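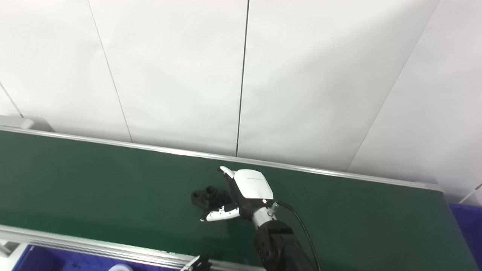 The Part Costs Less Than the Stamp

My coffee grinder died in November, which is to say that one piece of it died, a black plastic catch smaller than a walnut. The motor was fine. The burrs were fine. The grinder cost me 80 dollars and sat on the counter looking perfectly healthy, like a relative who has decided not to get up.

I wrote to Tasetti, who sold it to me, and asked for the catch. A courteous person replied that the catch was not available separately. It was available attached to a grinder. Would I like 12 percent off a grinder?

I would not. I have become, in middle age, a man with opinions about catches.

My neighbor Carola Strobel thinks I should let it go. She has replaced her toaster, her kettle and her vacuum in the time it has taken me to complain about this, and she is a calmer person than I am. But she also has a garage, and I've seen the garage. There is a whole row of appliances in there, each waiting for one small thing.

We used to have Gavrilă's, a shop on the corner run by a bad-tempered man with drawers up to the ceiling. You put your broken bit on the counter, he insulted it, and he went up the ladder. He charged what he felt like. I once paid him 13 dollars for a knob and walked home happy. It's a phone store now, and they'll sell you a case for a phone they won't open.

Companies say stocking parts is expensive, and I believe them. Shelves cost money. So does my new grinder, though, and somehow that expense is one they can live with. I'd settle for a modest rule: if you make a thing, sell its pieces for as long as you sell the thing, at a price that doesn't make people laugh. Put the drawings online after that and let the hobbyists have at it.

In the meantime I hold the lid down with my thumb. It takes roughly 200 beans' worth of patience every morning — and the coffee, I'm sorry to report, tastes the same.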